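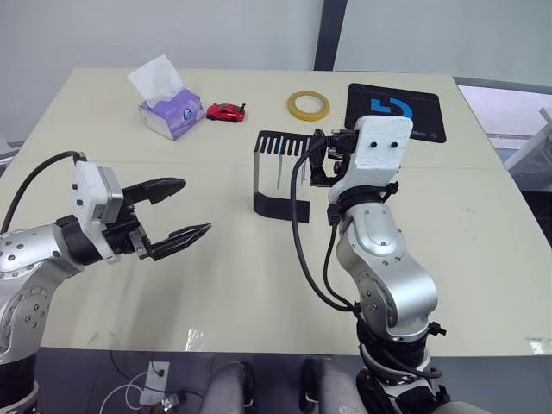 Verex 120 Parallel Gripper
Hasholm bench range

Home > Bench robotics > Grippers > Two-finger > Verex 120

Price: £2,840 per matched pair, excluding VAT
Single grippers: price on request
Availability: in stock
Last updated: 2024-05-23

Overview | Specification | Fingers | Comparison | Fitting | Trial kit | Questions

Overview

The Verex 120 is an electric two-finger gripper for small bench arms. We sell it mostly in pairs for two-arm work, where one arm holds a part or keeps it steady and the other picks, turns or places. The fingers open to 120 mm, wide enough for a tissue box held across its narrow side, and close fully to zero, so the same gripper will also take a thin plastic strip out of a slotted rack.

The body is black, with two tapered fingers on a parallel slide. The finger tips are faceted so that the last part of the finger can get in between things standing close together, such as tubes or strips in a rack. The flat inner faces do the holding.

A matched pair is two grippers that have been run together on our bench and set to the same opening and closing points. If you program both arms with the same width values, both grippers should go to the same width. Pairs are boxed together and carry consecutive serial numbers. Please keep them together if you send one back for service.

Specification

Type: electric, two-finger parallel
Opening: 0 to 120 mm
Mass with standard fingers: 937 g
Supply: 24 V DC
Control: position, speed and force limit
Position feedback: yes, from the motor side
Force feedback: estimated from motor current
Cable: fixed at the gripper end, 700 mm, plug at the free end
Mounting: four-hole plate, adaptor blocks available
Body colour: black
Use: indoors, dry

The mass figure does not include the adaptor block or a wrist camera. Add both when you work out your payload.

Fingers

Standard tapered. Supplied with every Verex 120. Hard tips, good for edges, small boxes, rolls of tape, toy cars and most of what ends up on a test bench. They will mark soft foam if the force limit is left at the factory setting.

Thin-part tapered. Same outline, with a thin rubber face bonded to the inside. We recommend these for film, test strips, cards and anything translucent that is hard for a camera to see. The rubber gives a little, so a small height error does less harm.

Blank. Unshaped fingers for customers who cut their own. Drawings are on the Downloads tab.

All three types are held on with two screws. After changing fingers, run the homing routine before the first close command. If you skip it, the gripper will use the old zero and may stop short.

Comparison with the Malludetti M2

We stock both and are often asked which to buy. We fitted a pair of each in turn to the same two arms and ran the same jobs, using the same controller and the same person at the controls.

Opening. The Verex opens wider. The Malludetti is fine for small parts but could not get across the tissue box in either direction.

Weight. The Malludetti is the lighter of the two. If your arm is already near its payload limit with a camera on the wrist, look at that first.

Thin strips. We hung translucent strips in a slotted sheet-metal rack and lifted them out one at a time. With standard fingers the Verex sometimes caught the neighbouring strip. With the thin-part fingers it did better and we stopped seeing doubles. The Malludetti has narrower tips and did well on this job with the fingers it comes with.

Round and rolling things. A roll of tape lying flat can be picked up across its whole width by the Verex. The Malludetti has to go down into the hole and grip one side of the roll, which works but leaves it hanging at an angle.

Small wheeled toys. Both managed a toy car from above. The Verex was easier to line up because it can start wide and close slowly. Closing at full speed tended to push the car along before the second finger arrived.

Noise. The Malludetti is quieter. The Verex has a whine at low speed which some people dislike in a small room.

Cabling. Both need a loop of slack at the wrist. The Verex cable is thicker and does not like a tight bend. See Fitting.

If your work is mixed, with large and small things on the same table, we would buy the Verex. If it is all small parts, save the weight and buy the Malludetti.

Controllers

The Verex 120 runs from the Cronin two-channel controller, which drives both grippers of a pair from one box, or from any controller that can send the command set listed in the manual. With the Cronin box you get a width slider and a force slider for each hand, and a link button that makes both hands follow one slider. Linking is useful for setting up and for very little else.

The first Cronin firmware dropped the force limit back to default after an emergency stop. The May release puts this right. Controllers shipped from us now have it installed. If yours came from us before then, the update file and instructions are on the Downloads tab.

A controller is not included in the price.

Fitting

1. Power down the arm and let it settle.
2. Bolt the adaptor block to the wrist flange. Finger tight at first.
3. Offer up the gripper, check which way the fingers open, then bolt it to the block. It is easy to get this a quarter turn out.
4. Tighten the block, then the gripper.
5. Lead the cable back from the wrist in a wide loop. Turn the wrist by hand through its full travel and watch that the loop never goes tight or catches on a joint.
6. Tie the cable to the link below the wrist, leaving the loop free.
7. Plug in, power up, run homing with nothing between the fingers.
8. Enter the tool mass and centre of mass in the arm controller. Values for each adaptor block are in the manual.

On a two-arm bench, mount both arms along the same edge of the table and check the reach of each in turn before running them together. A pale, matt tabletop helps an overhead or head-height camera pick out the black fingers. Shiny patches of clear tape on the table can confuse some depth cameras, so peel them off or keep the work away from them.

Trial kit

Borrow a matched pair for two weeks before you decide. The trial kit contains two Verex 120 grippers, standard and thin-part fingers, two adaptor blocks for the arm you name on the form, one Cronin controller and a slotted rack with a packet of strips. You pay carriage both ways. We take the full carriage cost off the invoice if you keep the grippers.

Please send the rack back even if you buy. The strips are yours.

Trial kits go out in the order the forms come in. Tell us the make and model of both arms, including whether they are the same, as the adaptor blocks differ between versions.

Questions we are asked

Can I use one Verex and one Malludetti on the same bench?
Yes. You will need two controllers, and the width values will not match between hands.

Will it hold a part if the power goes off?
It holds with reduced force. Do not rely on it for anything heavy or fragile.

Can the cable be made longer?
We sell an extension. Do not cut and join the fixed cable. It is screened, and a poor joint shows up as jumps in the position reading.

Is there room for a wrist camera?
Yes, on the adaptor block, on the side away from the cable. Check that the open fingers do not block the view at full width. With short-bodied cameras they can.

Do you sell the arms?
No. We sell grippers, fingers, adaptor blocks, cables and controllers.

How long is the guarantee?
Two years on the gripper, one year on the cable. Fingers are treated as wearing parts and are not covered.

In the box

Two Verex 120 grippers
Two sets of standard tapered fingers, fitted
Finger screws, spare
Hex keys
Printed quick guide
Test sheet for the pair

Related items

Thin-part tapered fingers, set of four
Blank fingers, set of four
Adaptor block, white, with plate
Cronin two-channel controller
Verex extension cable
Malludetti M2 gripper

Add to basket | Ask for a quote | Request a trial kit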